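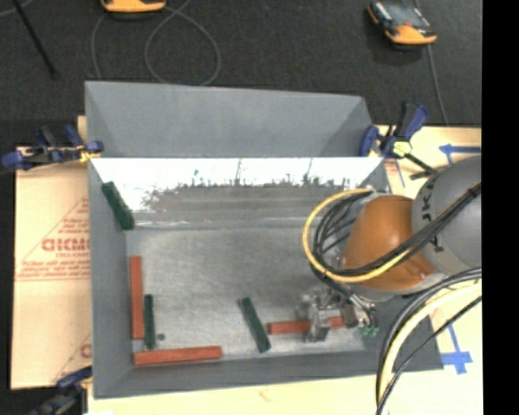
Why does a short, thick bar of chocolate snap with a cleaner sound than a long, thin one?

Thickness makes the bar stiffer, so it hardly bends before it breaks and the energy is let go all at once. A thin bar flexes first, and you get a duller crack.

Week 3: Cocoa butter and tempering

This is my favourite week of the course, so bear with me if I run on a bit! Cocoa butter can set in six different crystal forms, and only one of them (Form V) gives the shine and snap we want. The others are too soft, too crumbly or go streaky in the cupboard.

Tempering is how we coax the fat into Form V. Melt everything, cool it until crystals start to appear, then warm it gently so the weaker ones melt away again. What stays behind acts as seed for the rest. Lovely stuff, and you can do it in a kitchen with a bowl and a spatula.

For the practical each bench gets 320 g of the Bernska dark and 100 g of the Duman milk. Keep the two apart, please: milk fat softens the set and shifts the working temperatures down by a degree or two.

Bloom comes in two kinds. Fat bloom feels greasy and melts under a warm finger. Sugar bloom feels rough and doesn't.

Reading before Saturday: Gunik booklet, pages 57 to 83. Skip the box on palm oil, we come back to it in week 5.

Bring an apron and something to write on. The marble slabs are heavy, so carry them in pairs.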